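Lasdale workroom, May 3, 2024

Brush audit, continued. Benedicta wants the kit room sorted before the September course, and I said yes before I had seen the drawer. Everything was washed in the usual baby shampoo and laid flat on towels. Pak-hei wanted to stand his upright in a mug, which is how we lost the last lot: water runs down into the ferrule, glue gives up, head falls off mid-cheekbone.
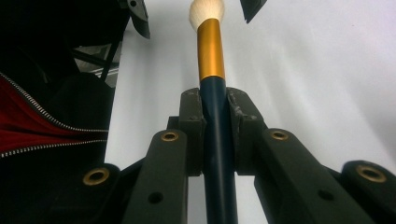

Shedding is still the main complaint. Tuấn blames the powder, Spyros blames Tuấn. My money is on the glue, and I'd start with the big face brushes - cream-white heads, golden-orange ferrule, navy handle, that sort - as they get the roughest treatment and the least thanks. Tug test: 8 strokes across the back of the hand, then count hairs. More than two and it goes in the practice box.

Pouches next. Wondimu has been putting brushes away head down again and denies it beautifully. Heads up, zips closed, no lipstick in with the brushes.

To do: more shampoo, ask Relby about replacement ferrules, find whoever has my good towel.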